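granar-grip-faults

Fault log subset from the Granar tabletop sessions at Clasham, recorded in June. Holds 100 episodes in which the hand took an object and then failed to let go on command.

What went wrong

The release command was sent and acknowledged, but the fingers stayed closed – in the worst cases for around 10 seconds. The Zekness controller reported "open" the whole time, so the fault does not show up in the status field. Use finger current instead.
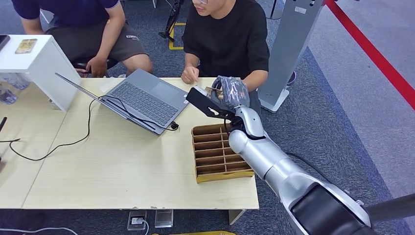 Five episodes have a person's hand close to the grip when the fault starts. These are tagged near_hand and should not be used as examples of normal handover. The stop button was pressed in all five.

Known issues

Glove fabric may be part of the cause. Not confirmed. Bare-hand runs are in a separate set, giraldo-bare.

Timestamps before firmware 5 drift. Resync before use.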